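Chapter 4
How the Gut Talks to the Brain

Reading time: 8 minutes

Put a hand flat on your belly, just under the ribs. Beneath your palm, right now, a network of nerve cells is deciding how fast to push your last meal along, how much fluid to let into the mix, and whether anything in there needs to be thrown out in a hurry. It does most of this without asking the brain for permission. You can cut every nerve running between a stretch of intestine and the spinal cord, and that stretch will still squeeze when you stretch its wall. I remember the first time I read that as a student and went straight back to read it again!

This chapter is a tour of that network and of the long nerve that ties it to the head. We'll start with the wall of the gut itself, move up the vagus nerve to the brainstem, and then come back down. Along the way you will meet some cells that were overlooked for a long time (they are few, and they look rather like their neighbors) and that have become some of the most exciting cells in the whole field.

4.1 Two layers of nerve cells

The intestine is a tube, and its wall is built in layers. On the inside is the lining, one cell thick, where food is absorbed. Outside that is a bed of loose tissue with blood vessels, and outside that are two coats of muscle. The inner coat runs in rings around the tube. The outer coat runs lengthwise. When the rings tighten behind a lump of food and relax ahead of it, the lump moves forward, and that traveling squeeze is called peristalsis.

The nerve cells sit in two sheets between these layers. One sheet lies between the muscle coats and mostly handles movement. The other lies closer to the lining and mostly handles fluid and blood flow. I say "mostly" because the two sheets are wired to each other and help each other out, and you should be suspicious of any diagram that draws a wall between them (including a couple of mine). Together they are called the enteric nervous system. The human version has hundreds of millions of nerve cells, which puts it in the same league as the spinal cord.

Each sheet has cells that sense, cells that pass messages along, and cells that act on muscle or glands. That is a full circuit, start to finish, and it explains how an isolated piece of gut can keep working in a warm dish of salt solution. If your course has a practical session, you may get to see this for yourself in Exercise 4A. Do try to be at the bench when the piece first starts to move. It is a wonderful thing to watch.

4.2 Tasting cells that are not on the tongue

Scattered through the lining are cells that make hormones. They are called enteroendocrine cells, and they make up a tiny share of the lining. The tip of each cell faces the inside of the gut, where it can detect sugars, fats, the breakdown products of protein, and some irritants. The base of the cell faces the tissue underneath, and that is where the hormones come out.

For a long time the story ended with the blood. A cell tastes fat, it releases a hormone, the hormone drifts through the bloodstream, and some minutes later the gallbladder squeezes and you start to feel full. All of that is true. But some of these cells also have a foot, a thin extension reaching toward nearby nerve endings, and they can pass a signal straight across to a nerve in well under a second. So there is a slow line and a fast line from the same cell. Think of mailing a letter and phoning the same person on the way home from the mailbox.

What is the fast line for? That is still being argued over, and I find the argument great fun to follow. One view is that it helps an animal learn which foods are worth eating, linking a flavor in the mouth with what shows up in the gut soon after. In a typical test, mice are given two drinks that taste equally sweet, but only one holds real sugar. Over time they come to favor the one with the sugar. When signaling from the gut is blocked, that preference weakens. You will look closely at designs like this in Section 4.6, and I want you to be thinking already about what controls you would demand.

4.3 The wandering nerve

The word "vagus" comes from the Latin for wandering, and it is a good name. The nerve leaves the brainstem, runs down each side of the neck, sends branches to the throat, heart, and lungs, passes through the diaphragm, and spreads out over the stomach and much of the intestine. Students often picture it as a cable carrying orders from the head down to the organs. Most of its fibers run the other way! The vagus is mainly a listening nerve.

The fibers differ in what they listen for. Some end in the muscle and respond to stretch, so they fire as the stomach fills. Some end near the lining and respond to chemicals released there. Their cell bodies sit in a cluster just below the skull, and from there the message goes on to a region in the brainstem called the nucleus of the solitary tract.

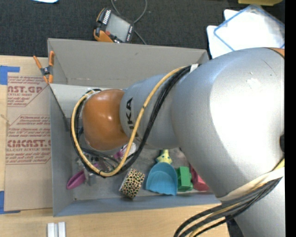 From that region the signals fan out. Some loop back down the vagus within the same few moments, telling the stomach to relax and make room. These round trips are called vagovagal reflexes, and you have one every time you sit down to dinner. Other signals climb higher, to the hypothalamus, where they are weighed against information about stored fat and time of day, and to areas involved in emotion and reward.

Very little of this reaches awareness. You notice fullness, nausea, hunger, and sometimes a flutter before an exam. The rest goes on quietly, meal after meal.

4.4 A word about words

Terms in this area can trip people up, so let's settle a few before going on.

Afferent means carrying signals toward the brain or spinal cord. Efferent means carrying them away. (A for arriving, E for exiting. It's an old trick and it works.)

Motility means movement of the gut wall and what is inside it.

Satiation is the process that brings a meal to an end. Satiety is the state that keeps you from starting the next one. Even published papers mix these two up, and keeping them apart will save you a lot of trouble in Chapter 5.

Before you read on

Jot down short answers to the following. You'll come back to them at the end of the chapter, and it is fine if they are wrong.

Why might it be useful for the gut to run its own reflexes without waiting for the brain?

If a hormone and a nerve signal carry the same news, what could the body gain by using both?

A person has had the vagus nerve cut below the diaphragm. Which parts of digestion would you expect to change, and which would you expect to carry on much as before?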